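Archiv | Neuere | Ältere | Thread | Antworten

Betreff: Re: Greifer von Vincze, lohnt sich das Set? 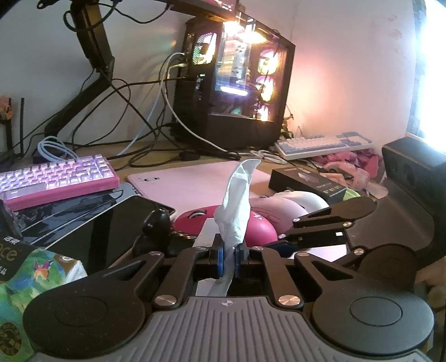
Hallo Akosua, hallo alle,

also ich hab das Set jetzt seit September auf dem Schreibtisch und mag es wirklich gern! Bezahlt habe ich 410 Euro, direkt bei Darnum, Versand kam noch dazu (fand ich frech, aber gut).

Am 10/11/20 schrieb Akosua Mensah:
> Mich interessiert vor allem dünnes Zeug, also Papier,
> Taschentücher, Folie. Unser alter Greifer zerdrückt entweder
> alles oder packt gar nicht erst zu. Und wie breit baut das Ding?

Ein Taschentuch halten die schmalen Finger zwischen den Spitzen, zerknüllt wird es natürlich trotzdem – glatt liegende Tücher sind bei mir Glückssache, zerknautschte gehen viel besser. Folie hab ich noch nicht probiert.

Zur Breite: die Gehäuse links und rechts sind schon ordentliche Klopper. Zwischen Mäusen und Tastatur muss man aufpassen, vor allem mit zwei Greifern gleichzeitig. Ich fahre inzwischen lieber einzeln an – dauert länger, schont die Nerven.

Arif wollte noch die Finger von Cokulmont testen, oder? Arif, sag mal was dazu!

Grüße
Pejman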